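Kitchen Odds and Ends – The January Gallery

Posted in January by Imre Kovács
Last updated: January, 9:40 pm

Search this gallery Type and hit enter

Hello again and welcome to the January gallery! If you're new, this is the page where I put up whatever I've been looking at lately in the way of tables, counters, shelves and the stuff that ends up sitting on them. I've had a thing for wooden work surfaces ever since my uncle let me sand down his old counter in Gandadby (I was fifteen and I did it badly, and he kept it anyway). This month is a short one, just tabletops and drinks cans, with a lot of me talking in between. Get yourself something cold and come along.

A few of you wrote after the last gallery asking what I mean when I say butcher block, so let me get that out of the way first. It's strips of wood glued side by side into one thick slab. You see the strips running along the top, and if the maker didn't fuss too much over matching them you get a nice mix of shades, some pale, some more like honey. I love that mix. My own top at home came from Kavari, a little lumber place out past Indbridge, and it cost me 300 dollars with the delivery thrown in. They had a fancier one for 639 and I walked around it for quite a while – then I went home with the cheaper one and I've never been sorry.

Now, cans. I will always put cans on a wooden table for a party. Bottles look smarter, I know, but cans stack in the fridge and they chill fast, and a bit of red against blond wood cheers the whole place up. Set them in a bunch at the far edge and you keep the rest of the top free for plates and elbows.
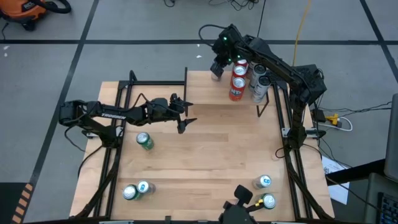
Red cans and silver ones bunched up at the back of a butcher-block top, with gray tile underneath.

I keep coming back to the color in this one. Pale wood and gray tile can look a little chilly together, but the honey-toned strips warm it right up, and then you've got the red on top of that! Three reds and two silver-and-white, and I wouldn't change the mix. The black frame does a lot too. I used to think a wooden top had to have wooden legs, and my sister (who has better taste than me in most things) has been telling me for years that black suits blond wood. Fine, she wins.

If you're thinking about a top like this for yourself, here's what I do with mine. Food-grade mineral oil, rubbed in with an old T-shirt, left overnight, wiped off in the morning. I do it once a month when the heating is on and then hardly at all in summer. Cold cans will leave rings if you let them sit, so I keep a stack of Sipos coasters in the drawer and then forget to hand them out, every single time. Light rings come off mine with fine sandpaper and a little patience. Go with the grain and don't lean on one spot or you'll get a dip (ask my uncle's counter).

Somebody also asked if I'd ever go for one of those big restaurant-size tops. I did price one up for the back room last year, and it came to 1000 dollars before I'd even thought about legs, so that's staying a daydream for now.

Next month I'm hoping to have shelves for you, and maybe the pantry if I can face clearing it out. If you've got a wooden top you're proud of, tell me what you oil it with and how long you've had it – I read everything, even if I'm slow to write back.

Imre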